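Zindstead Forums > Finishing > Interior timber
Topic: Hardwax oil gone tacky on a maple cabinet top

ayuba_agyeman
Second coat of Ollora clear went on a maple cabinet top at 8 in the morning. By the same time next day it still grabbed a fingertip. First coat behaved normally. Sanded to 180, vacuumed, wiped with white spirit before each coat. Unheated workshop, 11 degrees overnight. Do I wait, or strip it?

Lucyna J
Wait. These oils cure by taking up oxygen and at 11 degrees that is slow. Give it three more days with air moving across it and try again.

marciniak_bench
Disagree with waiting. Maple is dense and takes very little after the first coat. If the second was put on at the same rate, most of it is sitting on the surface and will skin over soft. Rub it back now with a white pad and a small amount of fresh oil, then buff off everything that will come off.

Lucyna J
The fresh oil will soften what is there, agreed, but he hasn't told us how much he put on. Ayuba, what was the coverage?

ayuba_agyeman
Didn't measure. Applied by brush, left 20 minutes, wiped with a cotton cloth. The cloth was fairly full by the end.

marciniak_bench
A full cloth stops lifting and starts spreading. Change it halfway. And lay it out flat outdoors to dry afterwards, don't ball it up in a bin. Oily cloths can heat up and catch fire.

R. Zalewska
Two points on preparation.

180 is coarser than I would use under a second coat but it would not cause this. Going finer would make it worse, as closed grain takes even less oil.

White spirit between coats is more likely to matter. If it had not flashed off in a cold workshop, you had solvent under the oil. I leave an hour at 18 degrees and longer below that.

Lucyna J
An hour is generous. Ten minutes is plenty for a wipe.

R. Zalewska
At 18, possibly. Not at 11.

joonyoung
Similar job here, pale cabinet, two thin coats of the same oil put on with a pad. No tack after a night indoors.
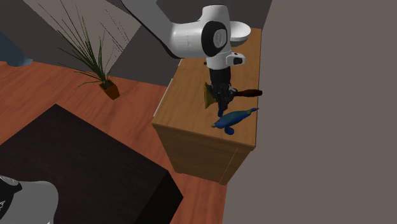 Light wood cabinet against a taupe-grey wall

marciniak_bench
That is the tone I'd expect from clear. If you want it paler you need the version with white pigment, and that shows lap marks on anything wider than a shelf.

ayuba_agyeman
Rubbed back with a white pad as suggested, buffed with three clean cloths, moved the top into the house. Dry to the touch by the following evening. Slight sheen difference near the back edge.

Lucyna J
Moving it indoors did most of that.

marciniak_bench
The cloths did most of that. For the sheen – one very thin coat over the whole top, not just the patch, once it has had a week.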